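How to photograph a used car so buyers ring you first
Posted by Wayne Entwistle

I love this job! A tired hatchback can get far more calls with a decent set of pictures, and you don't need a fancy camera – your phone will do nicely.

Start with a wash, inside and out, and take the air freshener off the mirror. Then find an open spot with a plain background. I use the far end of the yard at Carkow, but an empty car park or a quiet lane is just as good. Go out early or late in the day, when the light is soft and you won't get hard shadows down the doors.

Take the front corner on the driver's side first, crouching so the phone is level with the headlights. Walk right round the car from there, stopping at each corner and each side. Keep the wheels straight and stand far enough back to fit the whole car in.

Now get in the back seat and shoot forwards over the front seats to show the dashboard. Switch the ignition on so the mileage can be read, and wipe the screen before you do (fingerprints show up horribly). Boot open, bonnet up, all four tyres, both keys, service book.

Please photograph the damage too! Put a coin next to any scratch for scale. Merja Partanen sold her old estate to a chap who drove 95 miles for it, and he'd already seen every dent.

I aim for 26 pictures per car and bin the blurry ones. Put your best corner shot first, then upload the rest in the order you'd walk round the car.

Next time: writing the advert itself, with help from Bernadette Mulligan.

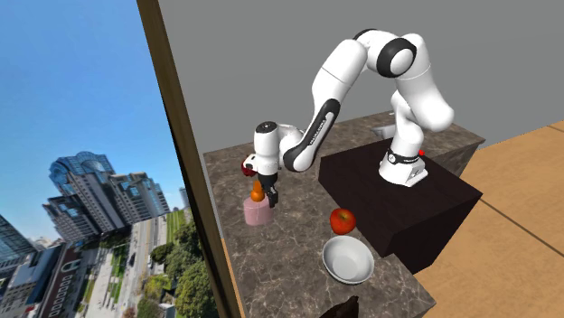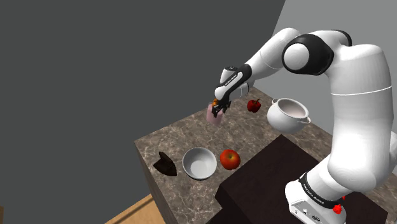

Robot arm over a marble-patterned countertop, two computer-rendered views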